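Plotlow Allotment Society
Minutes of the December meeting
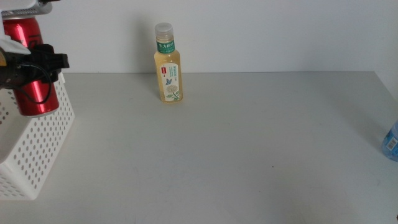

Red drinks can.

1. Minutes of the last meeting were agreed with 2 corrections.

2. Water. The Zudis Lane standpipe remains shut off. Filali quoted for a new valve; members asked for a second price.

3. Rents. The waiting list stands at more than 60. It was resolved to hold rents for the coming year.

4. Plot 8 to be offered in halves.

5. Seed order to go to Skistusora before the new year.

The meeting closed at 8.40 pm.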